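**Nurnham, 6 Aug 2019** – The shared workroom on Dillance Street is open again, and what a difference a summer makes! After 11 weeks of sanding, painting and hauling things up and down the back stairs, the doors opened this morning and 166 people came through before lunch.

The big change is the work surfaces. The old ones were all different heights and wobbled if you leaned on them, so the room's manager, Socorro Bermúdez, had every one of them replaced or rebuilt. There are now 25 places to work, up from fewer than half that, and the lighting over them is new too.

"I used to bring a folded newspaper to stick under the leg," said Nga Doãn, a regular who mends lamps and small clocks. "I brought it today out of habit and took it straight home again."

Money for the work came from a spring supper and auction that raised over 4000 dollars – far more than anyone had hoped – and from the Reinholz hardware store, which let the room have its lumber at cost. Rainer Vogler did most of the cutting and fitting himself, and he was all smiles this morning as people tried out the results.

Drawers are labeled, the sink finally drains, and the shelves by the door are open to anyone who wants to leave spare screws, fabric or paint for others to use. Evening classes start in October, beginning with basic sewing and chair repair. Sign-up sheets are on the counter, and the chair class is already filling up fast!

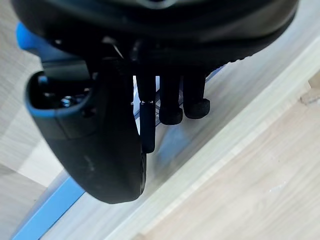

*Over one of the work surfaces at the Dillance Street workroom.*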